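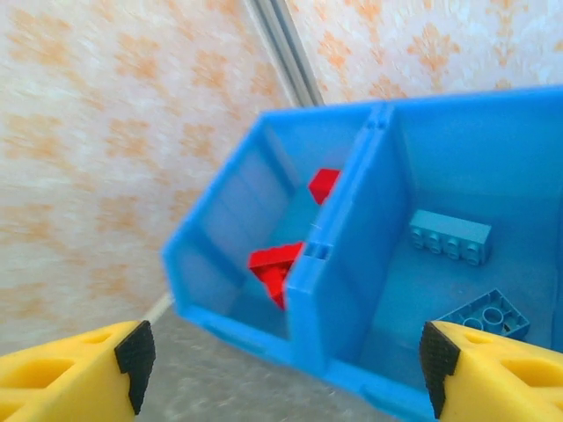 Research > Working papers > Household studies
Print this page | E-mail this page
Filed under: Homes and Storage

3.2 Sorting habits in the home

Figure 2. Divided storage bin with red building bricks.

The survey reached 3268 households in Clastidville, against a target of 4000. Respondents were asked how toys, tools and papers were put away at the end of the day. Of those who answered in full, 43 per cent kept at least one divided container in a shared room - most often the living room. Households with younger children reported more frequent sorting, although the difference narrowed in the October returns. Answers from the Gekton district were weighted separately, as described in Section 2.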